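Chapter 7
Panels and Sightlines in Shared Workrooms
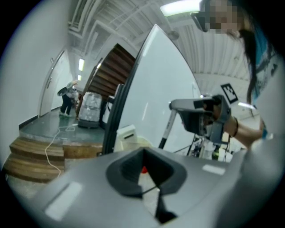
A workroom used by several people at once is rarely divided by walls. It is divided by panels, racks, stacked equipment and the backs of other people, and each of these affects what can be seen from a given working position. The term used in this book for anything that interrupts a line of sight without closing off the room is a partial barrier. A tall white panel with a black edge, standing in the middle of the view, is a typical case: it hides part of the room behind it, while a person leaning in at the right, one forearm extended, remains in view. The dark equipment at the lower right, with its metal legs and cables, is a barrier of a different sort. It restricts the feet more than the eyes. Both kinds have to appear on the plan before a layout can be judged.

Chapter 6 dealt with the floor as a flat surface to be shared out. The present chapter adds height. A plan that looks generous on paper can prove awkward in use when the objects on it are drawn as outlines only, with no note of how tall they stand or at what level they begin. A panel carried on feet, with a gap beneath it, behaves differently from one that reaches the floor, although the two may have the same outline on the drawing.

7.1 Terms used in this chapter

Sightline. A straight line from the eye of a user in a stated position to a stated target. A sightline is either clear or blocked; a view is made up of many sightlines and may be partly blocked.

Eye height. The vertical distance from the finished floor to the eye. It is recorded separately for standing, seated and leaning positions. Leaning is often left out of surveys, and the results suffer accordingly.

Reach zone. The space a user's hand can occupy without a step being taken. The zone is wider at elbow height than at floor height and is made smaller by any object the user must lean over.

Shadow. The part of the room hidden from a stated eye position by a partial barrier. The word is used here of vision only. Shadows cast by lamps and windows are treated in Chapter 9.

Foot clutter. Legs, stands, cables and low boxes lying within the walking area. Foot clutter seldom produces a shadow of any size, but it decides where a person can stand, and so decides which sightlines are available in the first place.

7.2 The Vamthorpe room

Most of the worked calculations in this chapter refer to one room, the upper workroom at Vamthorpe. It was let as a single space and later divided with panels by its users, who needed a quiet end for assembly and a busier end for deliveries. The panels were bought as a set under the name Butberg and were arranged by trial over the course of one winter. No drawing was made until the following April.

The survey recorded the following.

Width of main passage between panel and bench: 1,145 mm
Width of side passage at the store: 645 mm
Height of bench top above floor: 700 mm
Thickness of panel, including edge strip: 32 mm

The main passage gives no difficulty. Two people can pass if one turns slightly, and a box can be carried through at waist height. The side passage is narrower and was found to be in regular use, as it offers the shorter path from the door to the store. Its recorded width is the clear width between fixed objects and makes no allowance for cables or stands placed there temporarily. A second visit in the early afternoon found the clear width reduced at floor level, with the width at shoulder height unchanged. For this reason passage widths in the rest of the chapter are given at two levels wherever they differ.

The thickness of a panel is usually ignored in sightline work, and where the eye is well away from the edge the error is small. It should be included where a user stands close to the panel and looks along it. From such a position the edge strip itself becomes the limit of the view, and a dark strip on a pale panel has the practical advantage that the limit can be found by eye.

7.3 Leaning users

Standard tables assume that a user is upright. In practice much of the work done at a shared bench is done at a lean, with the weight on one foot and an arm stretched towards the work. Three things change when this happens. The eye moves forward and down. The head may enter a shadow that the upright user was clear of. The outstretched arm also becomes a barrier to anyone on the far side, and hair or loose clothing may add to it.

At Vamthorpe the assembly bench was placed so that an upright user could see the door past the end of the panel. A leaning user could not. The difference was not noticed on the drawing, where the user was shown as a circle centred on the stool. The correction was to move the panel along its own line until the leaning sightline was clear, which left the main passage unaltered.

A different arrangement was tried at Fultby, where the panels were exchanged for lower ones. This cleared the sightlines of every standing user but did little for those seated, and the quiet end of the room was no longer quiet. Rivadeneira, the third room used in this book, has no panels and is divided by shelving alone. It is taken up in section 7.6, after the method for open-backed barriers has been set out.

7.4 Recording a partial barrier

Each barrier is entered on the survey sheet under a single reference letter. The entry states the height of the top edge, the height of the bottom edge, the length on plan, and whether the object is fixed, movable by one person or movable by two. Small objects standing at the base of a panel are entered separately – they are often moved when the panel is not.

Eye positions are then marked on the plan, beginning with the position used for the longest part of the working day. From each position two lines are drawn to the ends of each barrier and continued to the wall. The area enclosed behind the barrier is the shadow on plan. Whether it is a full shadow depends on the heights, and the section through the room must be drawn before this can be settled. The construction is given in section 7.5.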